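About Wesholm Play Market

Posted in July by Rodrigo Calvo

We make pretend groceries and the little shops to go with them! Wesholm began with one plastic orange and a table, and we now send up to 200 market sets a month to preschools.

Trays, tongs, pink bags, bullfinches on the wallpaper: we love all of it.
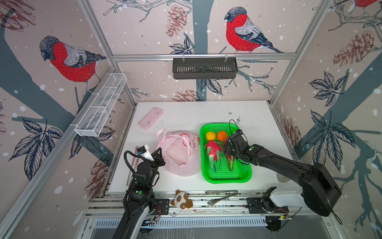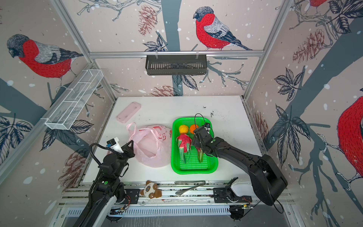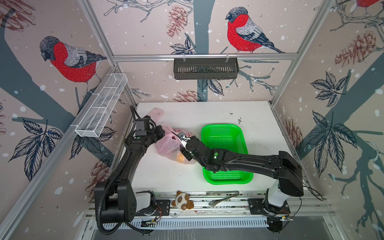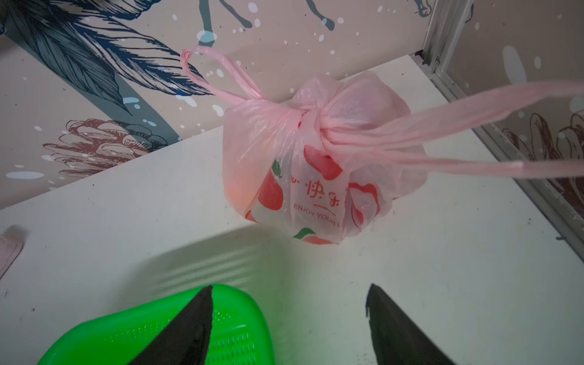

What we care about

Fruit that small hands can grip, and bags with handles worth tying (our favorite part of playing shop).

Contact: Wesholm, Suite 1104 | © Wesholm | Back to top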